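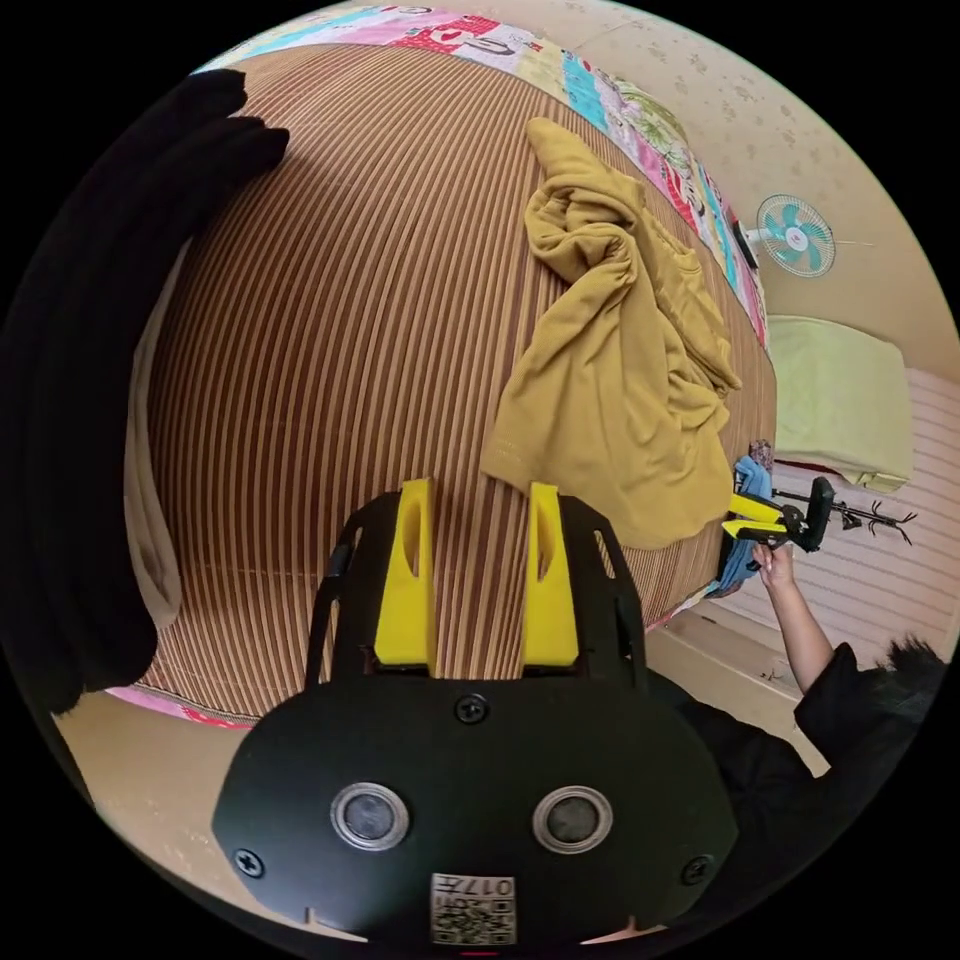
The Kullen hand gripper with yellow slotted fingers, over a striped mat with a mustard-yellow garment on it.

Workshop > Grippers > Hand-held > Kullen

Kullen is the hand-held gripper we build at our shared workshop in Eltport, and we're really fond of this version! The body is black, the two fingers are bright yellow blocks with a long slot through the upper part, and three screws hold the face plate on (keep the little driver handy). Each unit wears a square code sticker with its number, so a pair never gets mixed up.

We use ours for practice with clothes - shirts, towels, anything that folds badly. Cloth is hard for a robot hand and great fun to work on at home.

The kit has 33 printed and cut parts and takes more than 5 hours to put together, longer if you stop to sand the fingers, and you should. Spare fingers print in yellow or black. Kits go out again in February.

Related items
Kullen spare fingers, pair
Kullen screw set, 18 pieces
Lavov wall bracket, 300 mm
Stoyanova sticker sheet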